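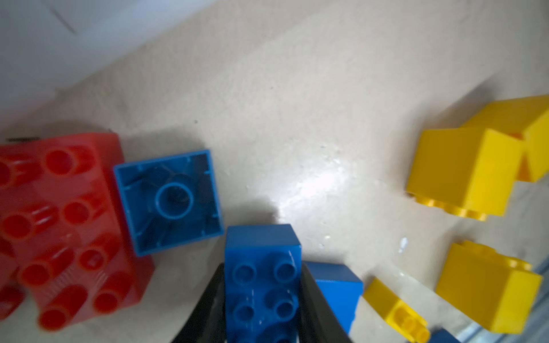

Red and blue building bricks, two of them upside down.

Etville Toy Library
Minutes, Sun 23 April

Chair: Xuelian Jiang
Notes: Yhon Carhuamaca

Minutes of the last meeting were approved with one spelling fix.

Money. Balance is $1,263. The insurance bill of $452 is due before the end of next month. Agreed to pay it now.

Opening hours. Xuelian proposed closing at 5 on Saturdays instead of 6. Two members were against, the rest in favor. Passed. Yhon to change the door sign.

Late returns. Several board games borrowed in December are still out. Letters to go to the families. No fines for now.

Shelving. Quote from Nillinar received. Too high. Yhon to ask Luvesitz for a price on the same units, with delivery.

Summer fair. Table booked. Xuelian has the float and needs someone for the morning shift.

Any other business: the back door sticks again.

Next meeting to be set by email.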